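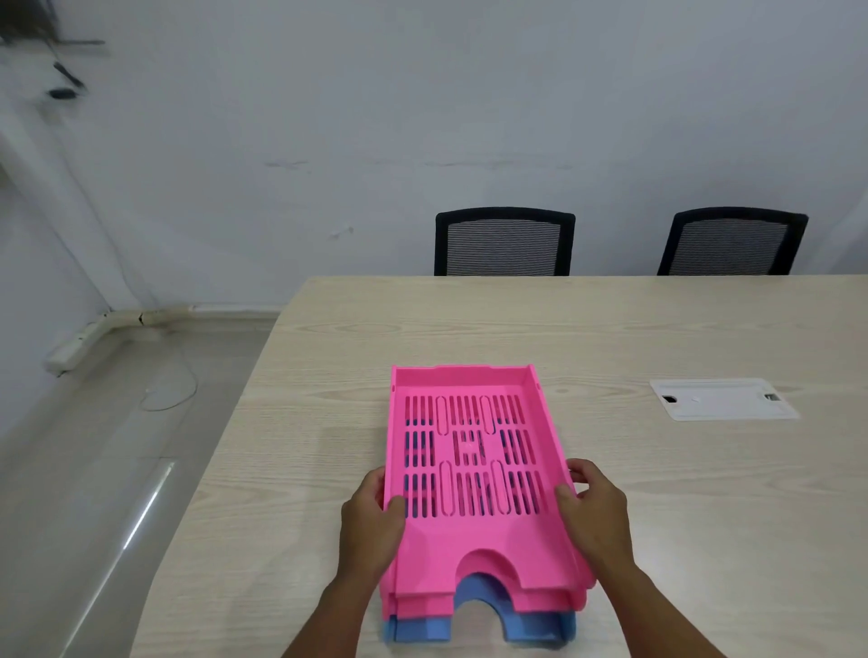 The Fosau stacking kit is sold as an add-on for small bench arms, and it comes as a padded two-finger gripper, a mounting plate and a licence for the stacking routine. Most of the trouble reported with it comes from the trays. Letter trays with a slotted base and a curved finger notch at the front, like the pink and light blue ones on the table, suit the kit well if they are gripped by the side walls. Do not let the fingers close on the base -- the tips catch in the slots. Hands do the same job with one hold on each side, and the routine should be taught from that.

**Setting up**

- Clear the bench for 372 mm in front of the arm base.
- Keep the stack off cable port covers. A tray with one corner on a plate will rock.
- Turn every notch the same way before teaching the first pick.
- Set the closing force to 13 N for thin plastic. The factory setting of 43 N bows the walls inwards.

**Stacking**

Teach the release point 3 mm above the tray below, then let the tray drop. Pressing down pushes the whole stack back. A small offset between trays is acceptable, provided the front edges remain visible to the camera. Bright colours are found more quickly than clear or smoked plastic.

**Care**

Wipe the pads with a damp cloth and a little washing-up liquid. Avoid solvent cleaners, which harden the rubber. Spare pads are sold by Pevine in pairs; the Ondico ones fit the plate but are too short for low-walled trays.

**Verdict**

Good value for a post room or a shared office. Poor value for fewer than two stacks a day, as teaching a new tray takes longer than moving it. The manual is thin on fault codes. Consuelo Arrieta's revised fault table is due in August and will be added to this page.

Last checked July 5, 2022, with firmware as supplied.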